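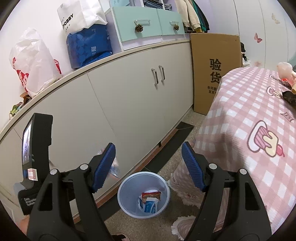

Pale blue-white round bin on the speckled floor.

Zidimwood pedal bin liners, the 100 roll box. Reviewed by Faustine Langlois, April 2026

Bought these after the Jacquet ones went up again. Same size on paper, cheaper per bag, and the shop had nothing else in the small size anyway.

First thing — the box. Perforated slot on the front, supposed to feed one bag at a time. Mine fed four. Then tore. I've given up and keep the roll in a drawer now.

Bags themselves are good though. Thin but not stupidly thin. Coffee grounds, teabags, a whole week of bathroom rubbish, no splits so far. The drawstring is the best bit, proper wide tape, doesn't cut into your fingers and doesnt snap when you yank it. The Molletti ones snapped on me twice in a month.

Fit: fine on a small round bin, bit baggy at the top. On anything square you'll be fighting the corners. I fold the extra over and tuck it under the rim. On the tall kitchen one, forget it, far too short, slides down the first time you chuck something heavy in.

Smell. They say "unscented" and I can still smell something when I open a new one, sort of like a new shower curtain. Goes off in a day. My neighbour Man-lok Yip has the same box and can't smell a thing so maybe it's me.

Getting them open is a pain. Static, plus you can't tell top from bottom. Damp fingers help.

Wish they did a 50 roll. A hundred is alot of bags to commit to if you hate them, and the box is too long for the cupboard under my sink.

Would I buy again, yes, unless Dradov bring back their old ones with the tie handles. Those were better and I'm still cross about it.

Four stars. Lost one for the box.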